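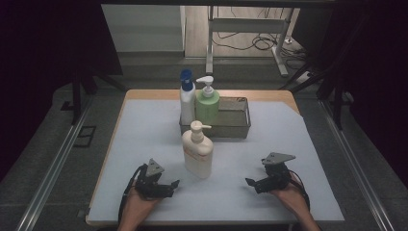
Departamento de Jogos Digitais · Oficina de Design de Sistemas · Apontamentos da aula 3

Tema: como ler e escrever notas de atualização

Nesta aula usamos o jogo Dratness, do estúdio Kidon, na versão 57. As notas desta versão têm 29 alterações, e a maior parte é de equilíbrio das armas.

Pontos a reter
Uma nota deve indicar o valor antigo e o valor novo. Escrever apenas "dano ajustado" não permite ao jogador compreender a mudança.
As correções de erros ficam separadas das mudanças de regras.
No mapa Jamholm, o tempo de regresso do jogador passou de três para dois segundos. Discutimos o efeito desta mudança nas equipas que defendem.

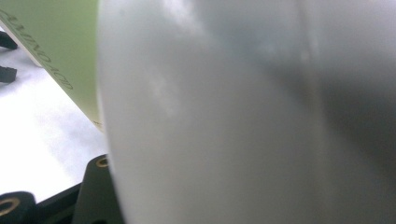
Um aluno objetou que dois segundos favorecem demasiado quem defende, porque o atacante não tem tempo de ocupar a ponte. A objeção é válida e vamos testá-la no modo de treino.

Trabalho para casa
Reescrever a secção "Armas" das notas, no máximo uma página. Entregar na pasta Lazaridis antes da próxima aula.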